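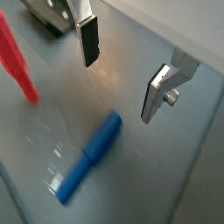
4.2 Fingers, pads and the wrist view

Figure 3. Wrist camera view over the gray tabletop: two metal fingers with black pads, the gap open, and a blue pen-like object below them.

We went through a lot of finger ideas before settling on the pair in Figure 3. I wanted something I could cut and file myself in the garage (Siu-fong Siu did the nicer of the two, and it shows), so both fingers are plain metal with a strip of black rubber glued to the inner face. The pads were the best upgrade of the whole build! Bare metal let smooth barrels roll away all the time, and with rubber on both sides I could finally stop babysitting every grasp.

The knurled screw on the side of the right-hand finger is there so I can back it off by hand and slide the finger without hunting for a driver. I swapped pads a lot in May, usually late in the evening, so this saved me plenty of grumbling.

The wrist camera is where the Bureck arm gave us trouble. Pens look fine when the arm is parked, but on a fast approach they smear, like the blue one in Figure 3, and the shiny spots on the table stretch into little dashes. Our first detector, Dalisay, loved those dashes and kept calling them pens. We labeled 2202 wrist images by hand and threw out 353 where neither of us could agree on where the barrel ended. Valbona Matić suggested keeping the blurry ones that we did agree on, and I'm glad we listened, as the retrained version stopped chasing highlights.

We also slowed the last 15 centimeters of the approach. It makes the arm look a bit timid, but I left it that way for all the trials in Section 5.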